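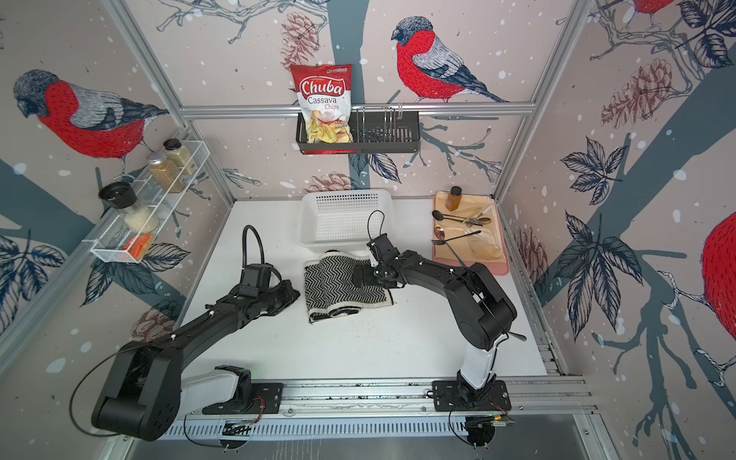
## 布とお盆の支度

前の節で台を拭くところまで済んでいれば、あとは布をたたんでカゴに入れ、お盆にカトラリーを並べるだけです。だけ、と書いたものの、私は最初の週にここでいちばん手間取りました。なので少し長めに書いておきます。急いでいる人は番号のところだけ読んでください。

使うものはこのあたりです。

- ヘリンボーン柄の布(白黒で、白い縁がついているもの)
- 穴あきの白いカゴ
- ピンクの四角いお盆(内側がベージュのほう)
- スプーン、フォーク、ナイフ
- 黒っぽいふたのガラスの小瓶

Stundenの支度コーナーは、ウソと松ぼっくりの壁紙が目印です。枝と葉っぱの柄がけっこうにぎやかなので、白い台の上まで散らかっていると目が疲れるんですよね。カゴは奥、お盆は右奥、手前は布を広げる場所。私はこの配置に落ち着きました。左利きのSouad Cherkaouiさんはお盆を左に置いていて、それでもまったく困らないそうです。好きなほうでどうぞ。

### 1. カゴの場所を決める

1. カゴを空にします。前の人の布が残っていたら、たたんであっても一度出してください。
2. 台の奥に、長い辺が壁と平行になるように置きます。
3. 壁にぴったりつけず、指が入るくらいすき間をあけます。

> **メモ** 壁には黒いワイヤーラックがかかっています。背の高いものをラックの真下に積むと、持ち上げるときに引っかけます。私は二回やりました。

カゴの底にペーパーを敷きたくなる人がいるのですが(私も敷いていました)、せっかくの穴がふさがるので敷かないほうに一票です。

### 2. 布を広げる

1. 布を台の真ん中に置いて、白い縁を探します。
2. 縁の角を両手でつまみ、手前に軽く引きます。
3. 反対側の縁も同じように引いて、しわを外へ逃がします。
4. 手のひらで真ん中から外に向かってなでます。

丸まった布を見ると、つい端から引っぱりたくなりますよね。でも奥のほうがまだ重なったままだと、カゴに当たって結局やり直しになります。片手で上のほうを押さえて、もう片方の手で手前をほどく。これがいちばん早いです!

ヘリンボーンは柄が斜めに走っているので、まっすぐかどうかを柄で見ようとすると、だんだんわからなくなってきます。見るのは白い縁だけ。縁が台の手前の辺とそろっていれば、それでよしとしてください。布によっては一部だけ柄が違って、黒くまとまって見えるところがあります。汚れと間違えてこすらないこと。

> **注意** 布が湿っているときはたたまずに、いったん干し場へ戻してください。カゴに入れておけばそのうち乾くだろう、と私も思っていたのですが、においが残りました。

### 3. たたんでカゴに入れる

1. 手前の縁を奥の縁に重ねます。
2. 左の端を右の端に重ねます。
3. もう一度、手前から奥へ折ります。
4. 折り山を手前に向けてカゴに入れます。

折り山を手前に、というのはAdel Shehataさんの流儀で、取り出すときに一枚だけつまめます。私はずっと逆向きに入れていて、一枚取るたびに下の布までついてきていました。今ではすっかりAdelさん派です。

カゴからはみ出すときは、最後の折りをもう一回増やしてください。ぎゅっと押しこむと、次に広げたときに変な線が残ります。アイロンをかけるほどの布でもないので、押しこまないのがいちばん楽です。

### 4. お盆を整える

お盆は台の右奥の角に寄せて置きます。角に寄せるのは、布を広げるときに肘が当たらないようにするため。狭い台なので、真ん中に出したまま作業すると、私はだいたいスプーンを落とします。

1. お盆の上のものを一度ぜんぶ端に寄せ、ベージュの面をさっと拭きます。
2. 小瓶を奥のほうに立てます。ふたが閉まっているか、指で回して確かめます。
3. ナイフを置きます。刃はお盆の内側へ。
4. フォークを置きます。先がお盆の縁から出ていたら引っこめます。
5. スプーンを、柄の向きをそろえて並べます。

黒いスプーンと、すくうところが金色のスプーンは用途を分けていません。見た目が違うので「こっちはデザート用?」とよく聞かれるのですが、単に好みです。金色のほうは柄が暗い色なので、黒いフォークと並べても案外しっくりきます。白い柄のナイフだけちょっと浮くかな、と思っていたのに、置いてみたらこれはこれでかわいい。

> **注意** フォークの先が縁の外に出たままお盆を持つと、布に引っかかります。ヘリンボーンの織り目は特に糸が出やすいです。持ち上げる前に、縁をぐるっと目で追ってください。

> **注意** 小瓶を立てたままお盆を運ぶのは、台の上で少しずらすときだけにしましょう。部屋をまたぐなら、瓶は別に手で持っていきます。琥珀色の中身がお盆に広がると、拭いてもなかなかさっぱりしません。

並べ方にこだわりたい人へ。柄を全部手前に向けると取りやすく、互い違いにすると幅をとりません。来客の日は前者、ふだんは後者、というのが私のやり方です。忙しい日は向きがばらばらでも、縁から出ていなければ大丈夫です。

### 5. 帳面につける

支度が済んだら、Cevonの帳面に一行だけ書いておきます。布とお盆のセット番号は **72** です。

1. 番号を書きます。
2. 布の糸が出ていたら「糸」、しみがあれば「しみ」と書き足します。
3. 足りないカトラリーがあれば、その名前を書きます。

何もなければ番号だけでかまいません。感想を書いてくれる人もいて、あれを読むのはひそかな楽しみです。「今日は折り目がきれい」とか書いてあると、やっぱりうれしい。

### うまくいかないとき

**布の端がどうしてもそろわない**
洗って少しゆがんでいるのかもしれません。無理に合わせず、手前の縁だけそろえて折ってください。カゴの中で見えるのは手前だけです。

**カゴが台の上ですべる**
カゴの底か台のどちらかに水気が残っていることが多いです。両方拭いてからもう一度。それでもすべるなら、布を先に一枚入れると重みで落ち着きます。

**お盆がカトラリーでいっぱいになる**
お盆は収納場所ではないので、その日に使う分だけにしましょう。残りは引き出しへ。わかってはいるのに、私も気づくと余計なスプーンをのせています。

**小瓶のふたが固い**
ふたのまわりを乾いた布で拭いてから回してみてください。ヘリンボーンの布は使わないで! 色が移ると取れません。拭くときは流しの横のふきんを使います。

**布を買い足したい**
Alipourに頼めます。見本帳は引き出しの下の段に入っているので、柄と縁の色を見比べてから注文してください。以前、縁のない布が届いてしまって、まっすぐ折るのにずいぶん苦労しました。

布を洗う手順とカトラリーの磨き方は、次の節に書いてあります。

(2022年9月18日 手順4の注意を書き足しました)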